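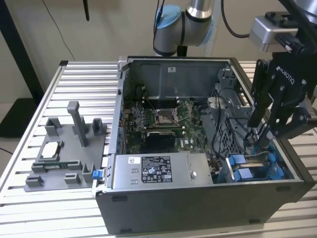 Review: The Lamps of Gelthorpe (Mallov Mysteries, Book 6)

My daughter and I have been reading the Mallov books at bedtime since August, and we tore through this one in a week! She's 11, so right in the middle of the age range, and she was sneaking chapters ahead of me by the second night (the bookmark kept moving – I'm not daft).

This time the Mallov twins are packed off to their great-aunt's boarding house in Gelthorpe, a seaside town where every street lamp goes out at the same minute each evening. There's a missing ledger, a ferry called the Condus that never seems to carry any passengers, and a very grumpy dog named Pant, who is easily the best thing in the book. We both want a whole story about Pant.

The puzzles are better than in book five. You get a hand-drawn map at the front and you really can work out where the ledger is if you pay attention to the tide times. I didn't. My daughter did, and she has mentioned it at breakfast every day since.

A couple of grumbles. The middle drags a bit while the twins are stuck in the attic, and the villain explains himself for four solid pages. Also, the print in the paperback is pretty small for younger readers, so I'd go for the hardcover if you can find it.

Some spooky moments on the pier, nothing that kept anyone up. Four stars from me, five from her, and we've already put book seven on hold at the library.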